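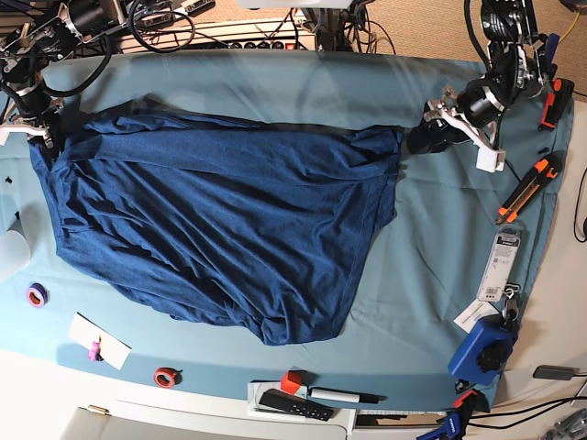
Dark blue garment on the worktable, Kallham workroom

Call for participants: Mending and Clothes Repair Course in Trollisville

Kallham Repair Workshop is looking for 23 people who want to learn how to mend their own clothes and, later, the clothes of other people. The course is free of charge. It begins in February and continues for one evening a week until the early summer.

You do not need to know how to sew. In our previous group there were several persons who had never put a thread in a needle, and also one retired tailor who wished to have company. Both kinds are welcome. We ask only that you are at least 16 years old and that you can come to most of the evenings.

What you will learn

In the first weeks we work only by hand: buttons, hems, small holes, seams which have opened under the arm. After this we pass to the sewing machines. Knit fabric, such as T-shirts and sweaters, has its own two evenings, as it stretches and behaves differently from a shirt or a pair of jeans. Zippers come near the end. Many participants are afraid of zippers, but with patience it goes well.

The teacher is Golnar Salehi, who has repaired clothes for a living in Draswood for many years. She teaches in English and in Persian. Mr. Dương helps with the machines and can also explain in Vietnamese.

What we ask from you

Between the lessons you will have a little homework, normally less than one hour. Please bring from home two or three pieces of clothing that need repair. They must be washed. We cannot accept leather, fur or wedding dresses.

From the sixth week, each participant also helps at our open repair evening, where neighbors come with their clothes and wait while we mend them. Last year we repaired about 800 pieces in this way. You will never be alone with a customer before you feel ready for it.

What you receive

All thread, needles, patches and practice fabric are included. You may borrow a sewing machine for the weekend against a deposit of 48 dollars, and the deposit is paid back when the machine returns in good order. Bus tickets from Draswood can be refunded, so please keep them. Tea and something small to eat are served in the break.

The workroom is on the ground floor and there are no steps at the entrance. If you need a higher table, a stronger lamp or a different chair, write it in your application.

How to apply

Write us a short letter, half a page is enough. Tell us your name, your age, which languages you speak, and one piece of clothing you would like to save. You can send it by mail or leave it in the box at our door. Handwritten letters are fine, and mistakes in the language have no importance for us.

The last day for applications is Friday, September 7, 2018. Everybody will get an answer, also those who do not get a place this time. If we receive too many letters, we draw the places by lot and keep a waiting list.

For questions about the course, please ask for Esther Mutiso at the workshop. She is there in the afternoons, except on weekends.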